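Learning to sleep in a bright country

When I moved to Hullitz in February, I was prepared for the cold. My aunt had sent me two wool jumpers and a long list of advice. What I was not prepared for was the light. By early summer the sun came into my room at four in the morning, and I lay there like a fish on a table, awake and angry.

I grew up in Thepsuriya, where the day and the night are almost the same length all year. You eat, it becomes dark, you sleep. I had never thought about sleep before, as one does not think about breathing.

What I tried first

I bought a sleeping mask. It fell off every night, and in the morning I found it under my back or on the floor. Then I tried going to bed later, at one o'clock, with the idea that a very tired person will sleep through anything. After 16 days of this I put salt in my coffee and sent a birthday message to the wrong cousin.

My neighbour Ratree Wongsuwan has lived here much longer than me. She told me to stop fighting with the morning and to take care of the evening instead. No strong lamps after dinner, no telephone in the bed, and a walk before eight. I was polite, but I did not believe her.

Indoor light

Still, I began to pay attention to how much light I am taking in without noticing. The supermarket in Pedach is lit like an operating theatre until late at night. The library is softer. White walls and a high ceiling make a room feel like noon at any hour, and in such a place I become very awake, even when my legs are tired. 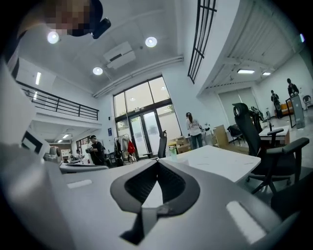
The curtains

In the end I did buy proper curtains. They are dark blue, from a small shop on Brevus Street, and I sewed the bottom edge by hand because they were too long -- my grandmother would not be pleased with the stitches. Between the curtain and the wall there was still a thin line of sun, so I fixed the sides with tape.

Now I sleep until 7 on most days. I also take the evening walk, down to the water and back, and I have told Ratree that she was right. She asked if I could sew her kitchen curtains too, so next week I am going there with my needles.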